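3.2 Faltzustand und Lage der Tücher

Die Küchentücher der Haushaltsstudie wurden in dem Zustand erfasst, in dem sie auf der Ablage lagen. Von den 23 Tüchern der Teilstichprobe Sinard waren 13 der Länge nach gefaltet. Als Bezugskante diente der untere Saum, auch wenn er — wie in Abb. 2 — leicht wellig verlief. Umgeschlagene Lagen am oberen Ende wurden gesondert vermerkt.
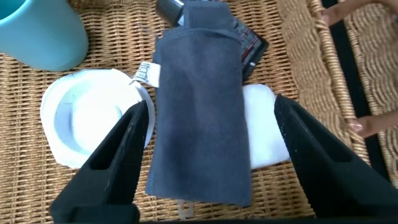
3.3 Etiketten und Nachbargegenstände

Abb. 2: Längs gefaltetes dunkelgraues Tuch mit seitlich herausstehendem Pflegeetikett; links davon eine runde weiße Kunststoffschale.

Pflegeetiketten wurden nur ausgewertet, wenn der Aufdruck lesbar war. Sonst ging allein ihre Lage in das Protokoll ein. Geschirr neben dem Tuch blieb an seinem Platz und wurde der Kategorie »Ablage, gemischt« zugeordnet (vgl. Palaniappan und Katayama).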